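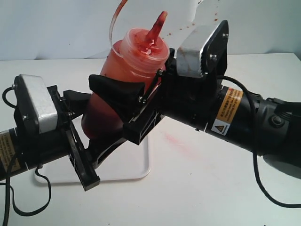 The Pimitz evaluation group is seeking comment on its revised scoring method for dispensing tasks before the method is adopted by the participating laboratories. The present method awards an outcome score according to what is found on the target area at the end of an episode. The revised method adds a second score, called containment, which records where material went at any point during the episode. The case for the change is plain when a bottle is gripped from both sides with the nozzle pointing up, and a thin stream of red sauce is in the air well above the tray. Under the present method that moment has no effect on the score. Under the revised method it is a containment failure, whatever the tray looks like afterward.

We re-scored 541 episodes gathered at three laboratories. The two methods agreed on most of them. Where they disagreed, the disagreement ran almost entirely in one direction: episodes that had been filed as "no dispense" were moved to "uncontained release." We consider this a material difference. A policy that does nothing and a policy that sends product toward the wall should not receive the same label, and for as long as they do, the published failure tables are of limited use to anyone choosing between policies.

The draft text is in the Methods folder. Comments are requested by Wednesday.

Posted by: pimitz_evaluation
Board: Grudutico Manipulation Forum > Methods and Results

----

We thank the evaluation group for circulating the draft. Our laboratory supports the containment score in principle. We have reservations about how it is to be assigned.

The draft calls for a human rater to watch the overhead and side views and mark the first instant of uncontained release. In our experience a thin stream lasts for very few video samples and is easily missed at normal playback speed. Two raters from our group, working separately on the same episodes, chose different instants in a number of cases, and in several cases one rater saw a release and the other did not. We would ask that the draft state a playback speed and a rule for settling differences.

We would also ask whether the wrist views are to be used. Section 4 permits them, and the scoring sheet leaves no place to enter them.

Posted by: wanach_handling_lab

----

The reservations are noted. Half-speed playback will be written into the next draft, along with a third rater for cases in which the first two differ.

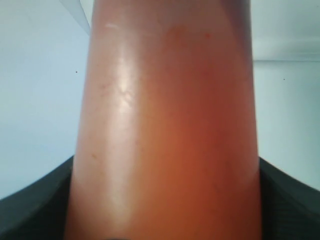 On the wrist views, the group's position is that they should be consulted for grip state and should not be used to establish release. A wrist camera is too near the bottle to show where the liquid goes. It is helpful for judging whether the bottle has shifted between the fingers, and the scoring sheet will be given a field for that purpose.

Posted by: pimitz_evaluation

----

I write as a member of the Saithong project, although the following is my own opinion and has not been reviewed by the project.

I do not agree that wrist views should be set aside. Our policy takes its observations from them. If the evaluation relies on views that the policy never receives, then the score penalizes the policy for events it had no means of detecting. That may be the correct thing to measure, but the draft should say so openly. At present it describes containment as a measure of "policy awareness," and I believe that phrase must come out.

There is also more in the close views than the group allows. When the container wall is translucent, the line between the deeper red and the paler region above it can serve as a rough level indicator. It gives some information on how the contents lie relative to the container, and that bears on whether a squeeze at that moment would be likely to push out sauce or air.
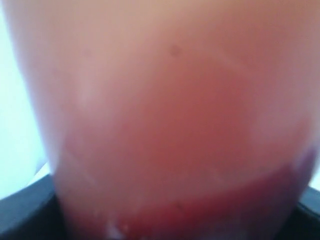
Wrist view at close range. The boundary above the red band slopes up toward the right.

I accept that the view is badly out of focus at this distance. A blurred boundary is still a boundary, and our intention is to fit it automatically and compare the result with arm pose. I will report to this thread if the fit proves stable.

Posted by: saithong_squeeze

----

With respect to the previous post, I would urge caution. A sloping line in a wrist view may come from the tilt of the bottle, from the tilt of the camera, or from sauce clinging to the inside wall. Thick sauces do not settle quickly. Our laboratory attempted a similar estimate with a different product and abandoned it in October, as the coating on the wall was being read as fill level.

I do agree that "policy awareness" should be removed. The score describes an outcome. What the policy knew is a separate question.

Posted by: wanach_handling_lab

----

The phrase will be removed. The group concedes that it was poorly chosen.

The group would like to direct the discussion to Section 6, on which no comment has yet been received. Section 6 concerns residue. It proposes that the work surface and backdrop be wiped between episodes and that any mark outside the tray at the end of an episode be entered on the sheet by region: table, backdrop or hardware.

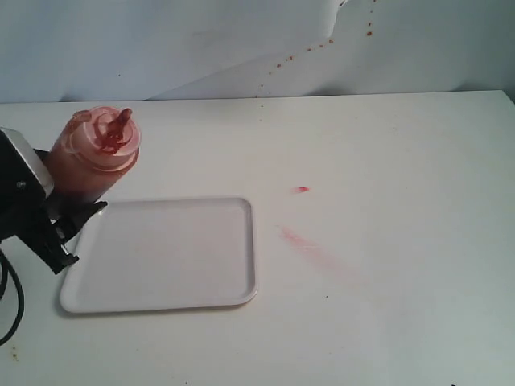
Tray clear; red blob and faint smear on the table to its right; droplet trail across the backdrop.

A workspace in this condition would receive entries for both table and backdrop. The tray entry would be "none."

Posted by: pimitz_evaluation

----

Section 6 is the part of the draft to which I object most strongly. A smear on the table cannot be dated from a still view. If wiping is incomplete, and on a busy day it will be, the marks from one episode are charged to the next. The faint pink streak in the view just posted looks to me like the remains of a wipe, though I cannot be certain of that. Either a reference view is taken at the start of every episode and subtracted, or the residue entries should be left out of the score altogether.

Posted by: saithong_squeeze

----

We support the reference view and do not support leaving the entries out. Residue on the backdrop is the only evidence that survives when all raters have missed the stream itself. The cost is one additional still per episode. We already take one for lighting checks and have found it no burden.

Posted by: wanach_handling_lab

----

Then I withdraw the objection as to the backdrop and maintain it as to the table. Arms and cables pass close over the table, and sauce can be carried by contact long after it was released. The sheet should allow the entry "table, origin unclear."

Posted by: saithong_squeeze

----

"Origin unclear" will be added for all regions, and a start-of-episode reference view will be required. The revised draft will replace the current file in the Methods folder under the same name. Laboratories that have already begun re-scoring under the first draft are asked to keep their sheets, as the grip state field can be filled in afterward from the stored wrist views.

Posted by: pimitz_evaluation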